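February
By the Hernorine workshop desk

Section 5: Setting up the Palomino board

You've unpacked the board, the parts tray is full, and now comes the bit we love most. A well-laid bench makes every exercise in this book more fun, so give it 40 minutes the first time and enjoy it. After that you'll be quicker!

What you need: the board, the Cleseo parts tray, the grip mat, a soft cloth, and a table that doesn't rock.

1. Clear the table and wipe it down. Crumbs and stray washers under the board will make it tip when you press on a corner.

2. Lay the grip mat down, shiny side up. It should sit at least 9 inches in from the front of the table so your forearms have somewhere to rest.

3. Set the board on the mat and press each corner in turn. If one lifts, turn the mat a quarter turn and try again. (A rocking board is nearly always a curled mat, and a night under some heavy books fixes it.)

4. Put the parts tray on the side of your weaker hand. Left-handed users should also swap the tool rest over.

5. Sort the small parts by length before you start. Short ones go in the front pockets, long ones at the back.

6. Start every fastener by hand and give it two full turns before you pick up a tool.

Caution: Do not clamp the board. The panel bows under a clamp and the holes go out of line.

Note: The older Konside tray fits too, but its lid won't close over the long parts. Leave the lid off while you work and put a cloth over the tray at night.

5.1 Working the near corners

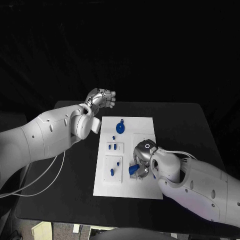 Good light and a plain surface do wonders for this kind of close work, and you'll feel the difference the minute you try it. Choose a dark tabletop if you have one: a white board stands out beautifully against black, and a dropped part is easier to spot. Turn the board so its long side runs away from you, then begin with the lower right part. Come down on it from above, with your fingers wrapped around the blue handle and your wrist bent, and keep the other hand up out of the way until you need it. Go slowly on the first few. When the near corners feel easy, slide your stool forward and carry on toward the far end.

Comments (3)

benchmouse: Step 3 saved me, the mat was curled. Two cookbooks overnight and it's flat as anything.

tallpine: Does the grip mat come in a bigger size? Mine barely covers the corners.

oriole_k: Had mine sideways for weeks. Turning it long ways is SO much nicer on the shoulders.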